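Chapter 4
Reading the Grain

In this chapter you will learn:
how a growing tree lays down its rings
why the same log gives different patterns when it is cut in different ways
what is meant by figure, and how it differs from grain
how grain direction affects planing, sanding and movement

Before you start, you should have read Chapter 3, on felling and seasoning, and know the terms heartwood, sapwood and pith.

4.1 How a tree grows

A tree gets thicker by adding a new layer of wood each year just beneath the bark. In a temperate climate the layer has two parts. Earlywood forms in spring, when the tree needs to move a lot of water. Latewood forms later in the summer and is usually denser. The change between them is what we see as a ring.

The rings are seldom even. A dry summer gives a narrow ring, and a tree that has lost its neighbours in a storm may put on wide rings for several years afterwards. The beam kept in the museum at Drurnotstead has 279 rings across its end, and the narrowest are packed together near the outside.

Most of the cells in a trunk run lengthways, up and down the tree. When woodworkers speak of grain direction, they mean the direction of these cells. Sawing along them is called ripping. Sawing across them is called crosscutting, and it calls for a saw with differently shaped teeth.

4.2 From log to board

A log can be thought of as a set of long, slightly tapered cones, one inside another. The pattern on a board depends on where the saw passes through the cones.

If the log is sliced straight through from one side to the other, the boards are said to be plain sawn or flat sawn. A cut that just grazes the rings shows them as arches, ovals and long loops. This is often called cathedral figure. If the cut meets the rings at close to a right angle, the board is quarter sawn and shows narrow, fairly straight lines.

Plain sawing is quick and wastes little. The mill at Lemham cut 1,266 logs in its last full year and plain sawed 660 of them. Quarter sawn boards take more handling and cost more, but they stay flatter.

On a pale surface the lines can be quite faint, and it helps to look at it from more than one angle before deciding which way they run.
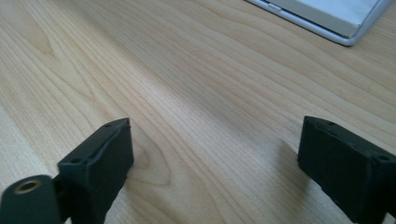
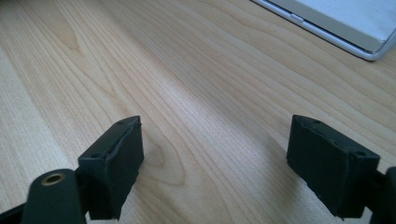
Both views: fine grain lines running diagonally across a light-coloured wooden tabletop, with rounded or oval patterns towards the left.

4.3 Grain and figure

The two words are often mixed up. Grain is the direction of the cells. Figure is the pattern seen on the surface, and it comes from the rings, the rays, the colour of the wood and any waves or twists in the grain. A board may have straight grain and a bold figure.

Curly figure appears where the cells grow in waves. It is prized for instrument backs, but it tears easily under a plane. Set the iron for a very thin shaving and work from whichever end gives the cleaner surface.

Activity 4.1

Take three offcuts of different woods. On each one, mark with a pencil the face, the edge and the end grain. Draw an arrow to show the direction in which you would plane the face. Test your answer with a sharp block plane and note any tearing.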